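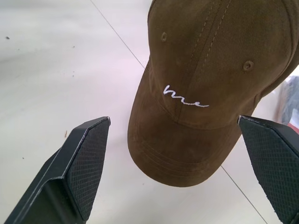

How do you wash a brushed cotton cap without ruining the brim?

By hand, in cool water, with a small amount of mild detergent and no wringing. The brim is the part most likely to fail, and it fails from heat and bending more often than from water.

Before you start

Check what the brim insert is made of. Most caps made in recent decades have a plastic insert and can be soaked. Older caps may have cardboard, which softens and won't recover its shape. Flick the brim with a fingernail: plastic gives a sharp tap, cardboard a dull one. If in doubt, spot clean only.

Test for colour bleed on the inside of the sweatband seam. Press a damp white cloth against it for a minute. Any colour on the cloth means the cap should be washed alone and not soaked.

What you need

A basin or laundry tub
Mild liquid detergent, no bleach or optical brightener
A soft toothbrush
Two towels, one of them small
A garment brush for the nap

Washing

1. Brush off dry dirt, working in the direction of the nap.
2. Mix 2 mL of detergent per 1000 mL of cool water. More than that is hard to rinse out of the sweatband.
3. Dab neat detergent on the sweatband and work it in with the toothbrush. Salt and skin oil collect here, and a general soak won't shift them.
4. Submerge the cap and leave it for 20 minutes. Heavily stained caps can go to 40, provided the bleed test was clean.
5. Agitate gently by hand. Keep the toothbrush off the outer fabric and off any embroidery — the bristles lift fine threads.
6. Rinse under a slow cold tap until the water runs clear.

Drying

Press the cap between the folds of the larger towel. Roll the small towel into a ball and pack it into the crown so the front panel stands up. Set the curve of the brim by hand while it is damp, then stand the cap in moving air out of direct sun. Dark and olive shades fade quickly on a clothesline in February.

Don't use the dryer. The insert can warp and the sweatband will shrink ahead of the crown, which leaves a pucker along the front seam.

Restoring the nap

Wait until the fabric is fully dry. Brush lightly in one direction, crown first, then brim. Flat patches that remain can be held over steam from a kettle for a few seconds and brushed again — keep the brim clear of the steam.

Wool and waxed caps need a different method and are covered on a separate page.

Page maintained by Dwayne Haverford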